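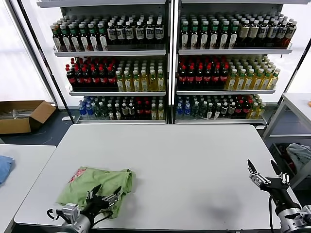
Looking after printed T-shirts

Most prints fail in the wash, well before the cotton wears out. A few habits will keep them going longer.

Washing
Turn the shirt inside out. Wash at 30 with similar colours, and keep it away from jeans, zips and anything with hooks. A spin of 1000 is plenty. Fabric softener can leave a film on the print, so leave it out or use half.

New shirts in strong colours should go in on their own the first time — reds especially.

Stains
Dab, don't rub. For grease, work a drop of washing-up liquid into the back of the fabric and leave it for 8 minutes before rinsing. Tea and coffee usually come out with cold water if you get to them the same day. Keep stain sticks off the print itself.

Drying
Give the shirt a good shake and hang it from the hem, with the pegs at the side seams. Pegs on the shoulders leave marks that are a nuisance to iron out. Tumble drying is hard on prints. If you have no choice, use low heat and take the shirt out slightly damp.

Ironing
Iron inside out on a medium setting. If you have to go over the print, put a clean tea towel on top and press for five seconds at a time without sliding the iron.

Folding
Fold so that the print lies flat, with no crease through the middle. In a deep drawer, stand the folded shirts on edge. Thick rubbery prints can stick to each other in a warm airing cupboard, so put a sheet of baking paper between them.

Malcolm Whitlock, Orkcombe
Updated Tue 6 May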